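Ticket: sleeve labels wrinkling on clear tubs, pantry line
Opened by: Serena Martinelli
Status: open
Priority: normal

Sunday, first entry (S. Martinelli)
Customer Vimdale says the printed sleeve on the clear cylindrical tubs goes on wrinkled and they want a credit. They blame our film. I have my doubts. Same film goes to Amton and we have not had a word from them.

Reply (Ayman Awwad)
Vimdale sent 22 tubs back. 8 have wrinkles I can feel with a thumbnail. The rest I would have shipped. Their note says "all defective," which I don't buy. They also say the fine print can't be read. I read it fine at my desk.
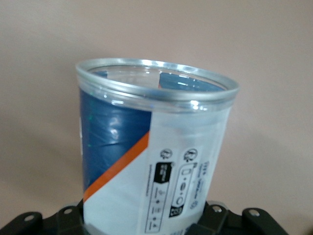

Checked the tub supplier next. Bodier says nothing changed on their end. They said that in October too, and the wall taper was off. A tub that is wider at the top than at the bottom needs the sleeve to shrink more down low, so I'd like to see a drawing before I take their word for it.

Reply (Rosario Ruggiero)
Ran 3 sleeves from the same roll on our own tubs with the heat turned down one step. Two came out smooth, one had a small crease by the seam. Not enough to prove anything. Vimdale won't tell us what their tunnel is set to. "Standard" is not a setting.

Reply (S. Martinelli)
No credit until we get the tunnel temperature and belt speed in writing. Ayman, please measure top and bottom diameter on the 8 bad ones and put the numbers here. Rosario, hold the rest of that roll. I still think it's the heat, but I thought that last time as well.

Waiting on: Vimdale (settings), Bodier (drawing)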